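Undell Packing Works – Minutes of the Staff Meeting on Automation
Sep 7, 2026 | Recorded by Sieglinde Voß 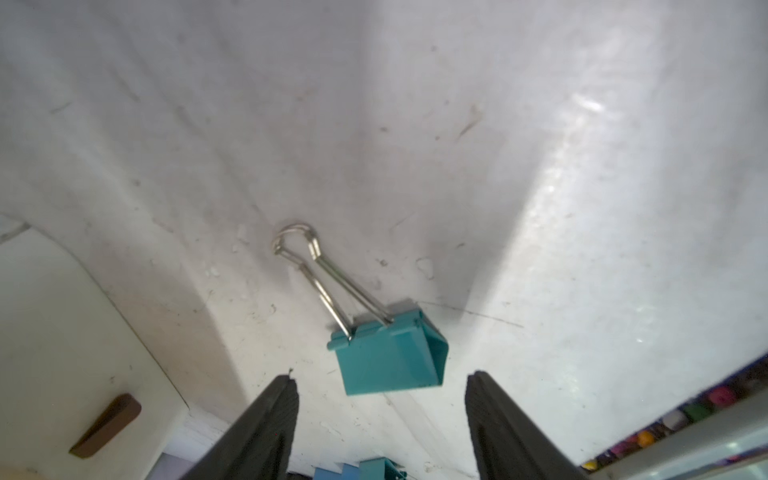 Binder clip between the gripper fingers, supply sorting station.

1. The minutes of the May meeting were approved.

2. Sorting cell. Gener reported that the cell now handles up to 300 small items per shift. Hand sorting continues for mixed bins.

3. Staffing. Two sorters will move to order checking – pay grades stay unchanged. Malabanan asked that training take place in paid hours. Agreed.

4. Breaks. Staff minding the cell will rotate at midshift. Setisik will post the schedule.

Last updated by the recorder after corrections to item 3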